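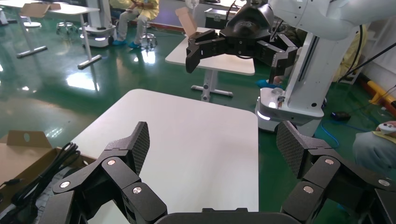 A white table and an open box of black cables on the green floor of the Casholm workroom.

Casholm workroom gets new floor and tables

PARNTON - The ground-floor workroom at the Casholm building is back in use after a summer of repairs, with a dark green epoxy floor, new white tables and a plan to clear out years of stored cables and computer parts.

The room had been closed since the end of spring, when a leak under the old vinyl tiles spread from the utility closet to the middle of the floor. Building manager Nkechi Chukwu said the first idea was to replace only the damaged tiles, but more of them came loose once work started.

"We lifted one row and the next row came up with it," Chukwu said. "After that we stopped talking about patching."

The old floor was taken out and the concrete under it was left to dry through most of July. Contractor Sestotetti ground the slab smooth, filled the cracks and put down two coats of epoxy, followed by a clear top coat. The finished floor covers 190 square yards and runs into the side hallway as far as the loading door.

Green was not the first choice. Tenants were shown samples in gray, tan and green, and gray was ahead until a few of them asked how it would look with winter salt tracked across it. The final vote went to green by a small margin. The gloss has drawn mixed reviews, with some tenants saying the overhead lights show up in it too strongly. Chukwu said a duller top coat can be added next year if people still want one.

The tables are white with rounded corners. The building ordered 14 of them from Pascual, a furniture supplier on the north side of town, to replace a collection of desks and folding tables that had built up over the years. Several of the old desks went to tenants upstairs. The rest were picked up by a thrift store, except for two with broken legs.

With the furniture out of the way, staff turned to the storage cage at the back, where power cords, network cables, keyboards and other parts had been kept in cardboard boxes. Many of the boxes had no label, and some had been moved from room to room without being opened. The cage held 56 boxes when sorting began.

Each box is opened at a table and its contents divided by type. Cords that match equipment still in the building are tested, tied and put on a labeled shelf. Duplicates go into a free bin by the front desk. Damaged cords and anything with cracked insulation are set aside for the county electronics drop-off.

Chukwu said the sorting has gone slower than planned, mostly on account of tangles. One box took two people a full afternoon and produced a good projector cable that the second-floor classroom had been asking for. Another was packed with phone cords for a system the building gave up long ago.

Tenants who think they may have property in the boxes can look through the unsorted ones between 9 a.m. and noon while the work goes on. Items with a name on them are being held at the front desk. Anything left there at the end of the month will be treated as building property.

The floor and the concrete work were paid for from the repair reserve and an insurance payment. The tables came out of the regular furniture budget, and a tenant bake sale and book sale brought in another $897 for shelving. The shelves are on order and will go along the back wall, next to the cage.

A few rules have changed with the new surface. Heavy items are to be moved on carts or lifted, and dragging them is no longer allowed. Tape should not be left on the floor overnight. Spills can be wiped up with warm water and a mild cleaner - the scouring powder kept under the old sink has been thrown out, as it can dull the finish.

The utility closet has a new shutoff valve and a drip pan with an alarm. The plumber who replaced the valve also found a slow leak at a second joint, which was fixed on the same visit.

Evening use of the room will start again once the hallway lights are finished. Until then it closes at 6 p.m., and the loading door is open for deliveries in the morning only. Tenants can reserve tables on the sheet outside the building office.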